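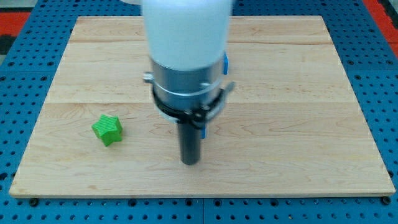
Oiling a maple board

A maple board needs oil a few times a year. If the surface looks chalky or feels rough after washing, do it now. The job takes 3 hours of your day, most of it waiting.

What you need

Food-grade mineral oil
A soft cotton cloth, plus a clean one for buffing
220 grit sandpaper
Dish soap and a stiff brush

Don't use olive or canola oil. They go rancid and the smell stays in the wood.

Clean it first

Scrub both faces and all the edges with warm soapy water, working along the grain. Rinse quickly and towel it off. Don't soak it or leave it in the sink, as the glue joints between the planks can open up. Stand the board on edge and let it dry overnight.

Sand it lightly

Washing raises the grain. Go over the board by hand with the 220, in long strokes from end to end. Don't sand across the grain or the scratches will show as grey lines once the oil goes on. Wipe off the dust with a barely damp cloth and give it 14 minutes or so of airing by an open window.

Put the oil on

Pour a small puddle in the middle and spread it with the cloth. Do the top, the bottom and the sides. End grain drinks far more than the face, so go back to it until it stops looking dry. If you only oil one face, the board can cup.

Leave it for an hour, wipe off what hasn't soaked in, and repeat. Two coats will do for a board in regular use. A new one may want four.

Finish

Buff with the clean cloth until your hand comes away without a film on it. Lay oily cloths flat outside to air before you put them in the garbage.

Store the board upright, away from the stove and the dishwasher vent. Mine gets oiled in September, before the furnace comes on and the air in the house dries out, and again whenever the colour starts to fade.

Estrella Cortés
Updated May 23, 2023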